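Fletcher Brunton lays a table the way other people do a crossword, with a lot of looking and a bit of muttering. When I arrived he was in the back room of Rutherford, the little shop and play kitchen he has been running with his sister-in-law for longer than either of them likes to admit, and he held up one hand to show that he had heard me and would be along in a minute. It was more like ten. I didn't mind at all, as there was a chair by the radiator and somebody had left the biscuits out.

"Sorry," he said, when he finally sat down. "I can't leave a plate if I don't like where it is. My mother was the same with curtains."

Rutherford hires out play food and small tableware to nurseries, libraries and the occasional theatre company. There are 206 sets on the shelves at present, each in its own lidded box, and Fletcher can tell you which ones have been to the seaside. He began by buying up the leftover stock of Lultard, a toy wholesaler that was closing down, and stored it all in his mother's dining room until she asked (quite nicely, he says) for her dining room back.

I wanted to know why plates, of all things, had become the part he cares about most. He thought about this for a good while, and ate a biscuit.

"Well, a plate tells you where to look, doesn't it? You put a bread roll down on a worktop and it's a toy that's been dropped. Put a plate next to it and suddenly somebody is going to have their tea. Children see that straight away. They'll put the roll on, take it off, tell you it's too hot, put it back on again. I've watched one little girl serve the same roll 36 times, and I know it was 36 because she was counting out loud and so was I by the end!"

The purple plates came in April, after a long run of white ones that he had never really warmed to.
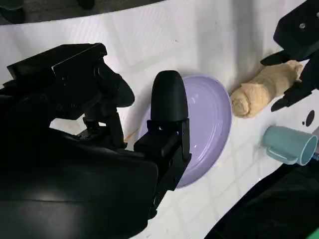
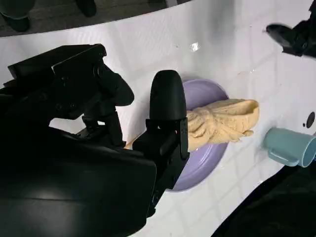
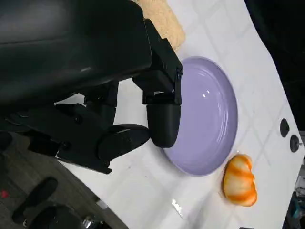

The purple plate again, on the white top at Rutherford.

"White on white was hopeless," Fletcher went on. "You'd lay a lovely table and you couldn't see you'd done it. I tried yellow for a bit, and yellow looks like custard's been spilt. Then Rochelle came back with the purple and I said no, absolutely not, and of course we ordered 900 of them."

Rochelle is Rochelle Donnelly, the sister-in-law, who had been wrapping parcels next door and now put her head round to correct him. He had not said no, he had said something a good deal ruder, and he had gone on saying it all the way through lunch. She looks after the bookings and the mending, and it was she who persuaded him that a play kitchen needs cloths as well as crockery.

"He'd have sent the boxes out with nothing to wipe up with," she told me. "Children love wiping up. I don't know where it goes when they get older. Mine would wash a clean table for an hour when they were three, and now I can't get a mug carried to the sink."

She rolls her towels and won't hear of folding. A rolled towel, she explained, can be tucked down the side of a box and stops everything sliding about on the journey, and when it comes out at the other end it can be a bolster or a baby or a very long sausage before anybody gets round to drying up with it. Fletcher, who folds at home, kept quiet during this.

We talked for a while about the food itself. He is fussy about it. The supplier he uses now is called Zuvano, and he likes them because their bread looks as though it has been in an oven. He went through a spell of buying from Fandis, whose fruit was very good, he says, but whose baking was "all one colour, like something off a hospital trolley". He'd like a proper crumpet, with holes, and has been asking for one for years. He would also like a pie with a lid that comes off, and I was shown a drawing of this on the back of an envelope.

And the tidying away? I had imagined that this was the dull end of the job, but both of them brightened up. Plates go in first, Rochelle said, then anything hard, then the food, and the towel last of all down the gap. Fletcher puts the food in before anything else and thinks he's right. They have had this conversation before, I suspect, and they had it again for me at some length while the kettle boiled.

There is an open afternoon at the shop on 13th December, when families can come in and use the play kitchen for nothing, and Rochelle is making real rolls to go with the pretend ones. Fletcher has asked her to keep them on separate tables. She says she'll see how she feels on the day.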